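Gamside Two-Finger Kit: Unofficial Set-Up Guide
Section 4. First grasp in the simulator

The booklet that ships with the kit puts this step at "minutes." Allow an evening. The steps below follow the booklet's order except where its order doesn't work.

Before you start

You need the Flandmont scene pack installed and the gripper profile loaded (Section 3). The seller says the pack holds 200 scenes. Many are the same room with the furniture moved, so don't pay for the larger pack until you have looked through this one.

1. Open the control panel and set the port to 1484. The panel offers to pick a port for you. Decline.

2. Load any tabletop scene with a ball in it. Wait for the status light to go green before you touch the sliders.

3. Set finger speed to 2. The default is much higher, and at that setting the ball tends to shoot out sideways.

4. Open the fingers all the way, lower the gripper over the ball, and close in small steps. Stop when the force reading first moves off zero.

5. Raise the gripper slowly. If the ball drops, go back to step 4 and add one notch of force. Don't add more than two.

6. Save the pose under a new name. Saving over "default" wipes the profile from Section 3, and there is no undo.

Note: "Auto Grasp" is listed on the box as a main feature. It retries up to 2 times and then reports success either way. Check the result by eye.

Checking the grip
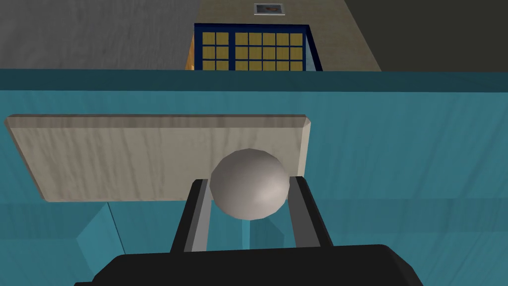 The success message tells you very little, so freeze the simulation and look from the gripper's own view before you save anything. Turn the view a little each way while you are there. A grasp that looks fine from one side can be well off center from the other. Look hardest at where the ball sits along the fingers. With the gray ball between the fingertips, just above the tops of the lighter pads, I would lower the gripper a touch and close again before calling it a good pose. The product page makes a lot of the pads, and I'd like to see them used.

Caution: A pose that holds in the simulator is no promise about the real gripper. Run it first at the lowest speed, with a soft ball and your hand near the stop switch.

If the fingers shake when closed, turn off the Drarora smoothing plug-in and restart the panel. The booklet recommends the plug-in. I have yet to see it help.

Continue to Section 5, Moving a Held Object.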